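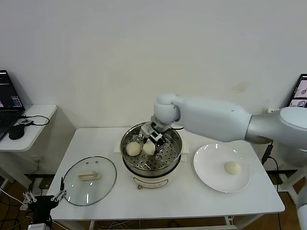 A robot gripper at a bun in an electric steamer, with another bun on the plate beside it.

Chore robotics
2018-12-11, by the Fanside staff

Chore robotics is the branch of robotics that deals with everyday manual work: cooking, clearing a table, folding clothes, sorting parts into bins, packing orders. It covers homes as well as small shops and kitchens, and it is usually kept apart from industrial robotics, where a machine repeats one fixed motion behind a fence. A chore robot has to cope with things that move, bend, squash, or turn up in a different place every morning. The field has grown quickly and it is a wonderful one to follow, though the answer to "can machines do chores yet?" is still a mixed one.

Background

For a long time the only household robots in wide use were floor cleaners. They do one job on one flat surface and never have to pick anything up. Picking up is the hard part. A factory arm can place a metal part with great accuracy because the part always arrives the same way around, but a kitchen offers no such favors. Cheap cameras, lighter arms, and software that learns from recorded human motions have changed what a small team can try, and a good deal of the current work happens on ordinary tables with ordinary cookware.

Food handling

Food is a favorite test, and it is easy to see why. A steamed bun is soft, round, and a little sticky. Squeeze it too hard and it dents; hold it too lightly and it slips. It also sits low inside a pot, so the fingers have to come down past a metal rim without knocking it. A person does all this without thinking, and probably while talking to somebody.

The Monti kitchen trials, which began in August, are a good example of how such work is measured. An arm moved buns from a steamer to a plate 3,055 times. It finished 1,853 of those moves with the bun whole and on the plate. Most of the failures were small ones — a bun dropped back on the tray, or set down half over the edge of the plate — and a person could fix them in a second. In a home, of course, the person may not be standing there.

Shiny metal brings its own trouble. Steel trays and strainers throw back bright spots that shift as the camera moves, and a program can mistake a glint for an edge. Holes in the metal make it worse, as does the blur when something moves fast.
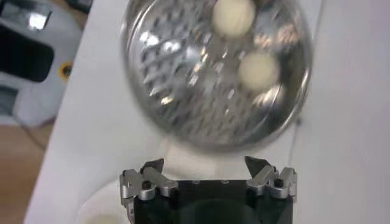
Can a robot cook a whole meal without help?
Not at present. Robots can do single steps such as stirring, lifting, or plating, but a full meal strings dozens of steps together, and one slip early on usually needs a person to put it right.

Cloth and laundry

Folding is slower going than food. A shirt has no fixed shape, and the robot must find a corner or a seam before it can start. The Govow folding bench handles a hand towel in 40 seconds when the towel is laid out flat. Given a heap of mixed laundry it often pulls out two things at once. Socks remain a problem everywhere.

Shop-floor chores

Shops and small warehouses are ahead of homes. The lighting stays the same, the shelves are labeled, and a worker is usually close by. Droveo, a parts supplier, runs a bin-sorting cell that handles 900 items in a shift, mostly boxed goods and bottles. Bags of loose screws still go to the human bench. Staff there also load the bins and clear jams, and the cell stops by itself when it misses the same item three times.

One arm or two

Many chores that look simple need two hands. Opening a jar is the obvious case, but so is draining food, where one hand holds the strainer and the other does the picking. Two arms can pass things across, steady a bowl, or hold a lid out of the way. They can also bump into each other, and planning around that takes computing time. Several groups now build every setup with a pair of arms from the start, and the results are a joy to watch when they go well!

Current limits

Speed is the most visible limit. Most chore robots work more slowly than a person, partly for safety and partly because they stop to look. Touch is another — many grippers have no feeling in the fingertips, so the machine judges its grip by sight or by how hard the motor is pushing. Cleaning matters too, and it gets too little attention. A gripper with open joints and screws picks up dough and grease, and food work calls for covers or fingers that come off and can be washed.

Cost is falling, but a working setup still includes a computer, cameras, and someone who knows how to restart it.

Related articles
Gripper (robotics)
Bin picking
Laundry-folding machines
Floor-cleaning robots
Learning from demonstration

Recently updated
Dishwasher loading
Govow folding bench
Monti kitchen trials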